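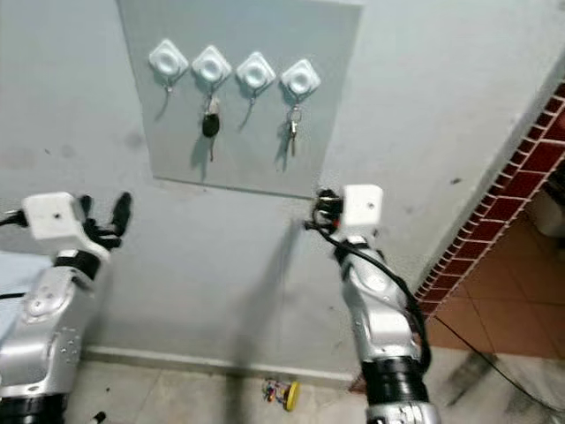 One buyer of the Larnwood hook set wrote in to ask whether the diamond hooks can go straight onto emulsion paint without a backing panel. They can be fixed to sound gloss or satin paint. On matte emulsion the bond is limited by the paint film, which may lift with the pad. A smooth panel screwed to the wall is the preferred base for daily use.

Larnwood Adhesive Key Hook, diamond, white
Supplied by Clemier
Page revised 17 June 2026

Description
Square body set on its corner, round recessed center, small curved metal hook at the lower point. Fixed with a pre-cut adhesive pad. No drilling. Sold in packs of 2.

Load and spacing
Maximum static load is 99 g per hook. Leave at least 39 mm between bodies so that key bunches hang clear of one another. The hook is rated for 3000 hang and release cycles at half load. Heavier bunches should go on the screw-fixed Barros rail.

Fitting
Wipe the surface with isopropyl alcohol and let it dry. Mark the height of each hook along a spirit level before removing any liner, as the pads cannot be repositioned. Press the body firmly at the center and leave overnight before loading. Do not fit below 50 °F.

Suitable surfaces: painted metal, glass, glazed tile, sealed wood, smooth rigid plastic.
Unsuitable surfaces: wallpaper, bare plaster, brick, textured paint, silicone-treated panels.
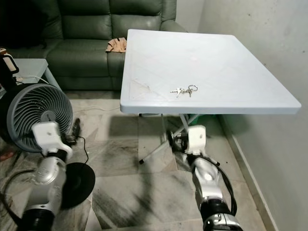

Load is calculated on the whole bunch, so weigh keys, ring and any fob together on a kitchen scale before choosing a position. Remote fobs often account for more of the total than the blades. Two metal keys on a split ring, like the bunch lying near the front edge of the folding table, are a typical household set. The ring goes over the metal hook; do not hang a key by the hole in its bow, as the plating on the hook wears faster.

Removal
Warm the body with a hair dryer on low, then draw nylon thread behind it from top to bottom. Residue comes off with Nuklow adhesive remover. Pads are single use. Replacement pads have been stocked separately since April and fit all diamond bodies.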